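**Nilholm Street Food Weekend - advance tokens vs paying at the gate**

**dbramwell**

Has anyone worked through the token terms for Nilholm this year? The organisers have moved to a prepaid system run by Gendeo. You buy tokens in blocks of 28, and one block costs less in advance than the same number bought on site. Advance sales close at the end of February.

My reading of the terms:

- Tokens are loaded to a wristband, collected on arrival.
- Unspent tokens can be refunded, less a fee of 3 tokens per wristband.
- The refund window opens the morning after the event and stays open for 17 days.
- Blocks can't be split across wristbands at purchase.

The last point is the one I query. A household of four would have to buy four blocks or share one wristband.

Derek Bramwell

**stular_stallholder**

You can split on site. Any top-up point will move tokens from one wristband to another, minimum transfer one token. It isn't in the public terms but it is in the trader pack, section on wristband handling.

The fee is charged per wristband that claims a refund. If you move all the leftovers on to one wristband before you leave, you pay it once.

**quietlane**

> Any top-up point will move tokens from one wristband to another

Not my experience at the autumn event, which used the same supplier. I was told transfers were for lost or damaged wristbands only. Two different top-up points gave the same answer.

**stular_stallholder**

The autumn event ran on the older terms. The trader pack was reissued after it. I can only quote what I was sent.

**quietlane**

Then the public terms should have been reissued too. As it stands a customer can't rely on a document they haven't seen. I'd pay at the gate and accept the higher price.

**anezka_h**

I trade at Nilholm (Jireš, dumplings and soups, usually near the north entrance), so I see this from the other side of the counter. Traders are paid per token redeemed. We took 371 tokens on the opening evening last year and the Gendeo statement matched our own till record exactly. The system itself is sound. The wording for customers is poor, I agree with quietlane there.

One further item for anyone bringing a group. The organisers are dropping disposable cutlery, and you either bring your own or pay a one-token deposit per piece at the stall.
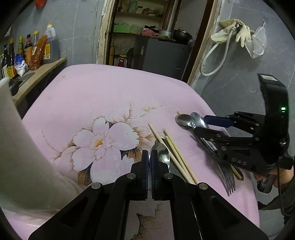 The deposit counts as a purchase on the wristband until the piece is returned. This matters for refunds: if you claim with a deposit still open, that token is treated as spent. Bringing your own avoids the question. A mixed handful of metal spoons, a fork and some wooden chopsticks is enough for most of what is sold there, and I would put the spoons first, as half the menu at the north end is soup. Knives are not permitted through the bag check, table knives included. Deposits can only be reclaimed at the stall that took them, and most stalls stop handling returns when they stop serving.

Anežka Hrnčiar

**dbramwell**

Thank you, I had missed the deposit rule entirely. Is the deposit taken from the block at the advance rate or the gate rate?

**anezka_h**

Neither. It is one token out, one token back. The price you paid for it doesn't come into it.

**marrowfat**

It does if you never get it back. An advance token costs you less to lose than a gate token. Small difference, but over a family it adds up.

I'd also question the saving on the blocks. I got through nowhere near 28 last time, and once the refund fee came off I was slightly worse off than a friend who topped up as he went.

**stular_stallholder**

Depends how many wristbands you claimed on. With one claim the advance block still comes out ahead unless you hardly eat anything.

**marrowfat**

Three claims. Point taken, though it supports quietlane's argument. I didn't know I could combine them, and the page I bought from didn't say so.

**dbramwell**

I have written to the organisers asking two things: whether transfers between wristbands are allowed for any reason, and whether the refund window closes at midnight or at the close of business. Will post the reply.

**quietlane**

Ask them to put it in the terms as well, please. A reply to one person by email doesn't bind them for the rest of us.

**dbramwell**

Added. Automatic acknowledgement received at 4.10pm - nothing of substance yet.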